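Coach bios notebook, entry 13

Back on the Prisska pages. The job is to get the coaching histories into one layout so that a career reads the same way whether the person coached football, handball or swimming. The table stands at 1,861 coaches after the last merge. The Kornitz export is in and the Wihongi one is still waiting.

First problem is the start year. Kornitz gives the year a coach signed, Wihongi gives the first season worked. For anybody hired in winter those are often different years, and we have been showing whichever one loaded last. I added a second column and kept both. The page will show the first season worked. The signing year stays in the table for checking and does not get printed.

Second problem, assistants. Drilo reads "assistant head coach" and drops the first word, so a lot of position coaches were coming out as head coaches. Wrote a rule that looks for the long titles before the short ones. Ran it on the football rows only. It fixed the ones I knew were wrong and I haven't seen it break a good one yet. "Associate head coach" still goes through as its own title, and I left it that way. It means different things at different schools.

Playing careers: many of the old bios put playing and coaching years in the same paragraph with no break. Drilo takes the earliest year it finds as the coaching debut. One man came out as a head coach at age 13, which turned out to be the year he joined a youth club. Put in a lower limit on age. Anything under the limit goes to the hand-check pile and not to the page.

That pile has about 300 rows in it now. Most are missing birth dates. I would leave a birth date blank before I would work one out from a line like "turned 40 during the season."

Family lines. Old pages have a spouse, parents, sometimes grandparents and where they came from, nearly always with no source. Decision for now: keep a relative only if they also played or coached and have their own entry, and link the two. Everything else comes off the page and stays in the raw text. If anyone disagrees, write under this entry before the May rebuild.

Awards are still a mess. "Coach of the year" needs the league next to it or it says nothing. Not touched today.

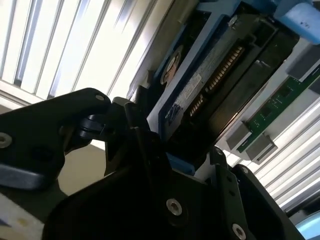
Page last changed: March 23, 2026

Reran the football set after lunch with both rules on. It took longer than the morning run and gave the same row total, so nothing got lost on the way. Read through five finished bios from top to bottom. Four were fine. The other has a two-year gap between clubs where the source says he "stayed close to the game" - no idea what that covers. Left the gap showing.

To do:
Load Wihongi, watch the accents in the names
Try the long-title rule on handball
Interim coaches: does one game count as a job?
Awards, league names first
Ask for the older Kornitz season guides, the current ones start too late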